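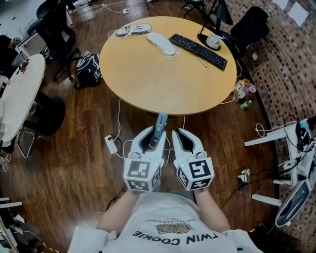

Round table (office furniture)

February 2, 2019 – Flemano editors

A round table, in office use, is a small or medium table with a circular top, kept apart from the rows of fixed desks. Used for short jobs: unpacking, trying out a keyboard, a quick talk, lunch. Also called a drop-in table, a meeting round or (older catalogues) an occasional round. Not to be confused with the pedestal café table, which is usually higher and narrower.

Top

Light wood is the common finish, sometimes with a darker edge. White is the other. The two are often mixed in one room, a wooden round for the middle and a smaller white one off to the side. Pale tops show ink and coffee rings, but small dark things are easy to find on them – screws, adapters, cable ends. A dark edge hides knocks from chair backs.

Sizes vary by maker. The Stisel round is sold at 600 mm, which takes a keyboard, a mouse and a lamp and not much else. Larger sizes seat more people but are awkward to get through doors, and most come with the top and base packed seperately.

What is kept on it

Mostly things in between two places. A mouse still in its plastic, a remote in a bag, a keyboard with its lead hanging over the side. New items tend to be left wrapped until somebody claims them. A desk lamp is a usual addition where the ceiling lights are far off or throw shadows; a heavy round base suits a round top as it can go near the rim without taking up a corner. No corners to lose, of course.

Keyboards fit badly. A straight board on a curved edge leaves the wrists either hanging off or too far in, so people turn it at an angle and work across. Fine for a login. Poor for a full day.

Cables

The main weakness. Desks can stand against a wall socket, rounds generally can't, or lose half their seats if they do. Power comes over the floor by extension lead and power strip, and on a plank floor a white lead stands out well, a good thing for feet. Usual advice is to run the strip on the side where no chair goes, coil the spare length, and keep bags off it. Floor boxes are better. Dear to fit in older buildings though, and landlords often refuse.

Chairs

Wheeled office chairs are normally borrowed from the desks and drift back again. Metal-legged chairs stay put and slide under a smaller top more easily. Armrests are a nuisance: they hit the edge before the sitter is close enough.

Placing in the room

Rounds suit converted workshops, brick on one side, steel and corrugated decking overhead, where straight rows leave odd gaps. Next to a curved wall a square desk wastes the space behind it. A round one wastes less. Wall space beside the table gets used for notices, loose sheets taped straight to the brick – tape lets go of rough brick sooner or later, and putty marks it. A board on two screws into the mortar lasts longer. Flat panel lights on the ceiling give an even light across the top, pendants a pool of it; pendants need to be centred or they get in the eyeline of whoever stands up.
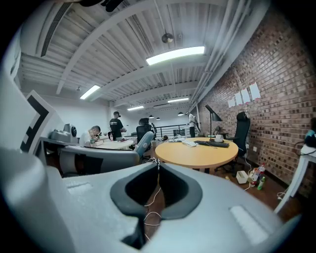

One reader objects that the article undersells the round table for proper work, having used a Manalastas round as an only desk for 9 years, with the keyboard pulled well in and the forearms resting on the wood. Other readers have said much the same about larger tops. On a small one the advice above stands.

Care

Wipe with a damp cloth, dry at once. Tighten the base bolts in January or whenever the top begins to rock. Wooden tops can be sanded and oiled, veneered ones only lightyl if at all.

Related entries
Desk lamp
Extension lead
Nestero stacking chair
Pendant light
Exposed brick, fixing to

Entry 553 – Flemano Reference – Contact the editors – © 2019 Flemano – Back to top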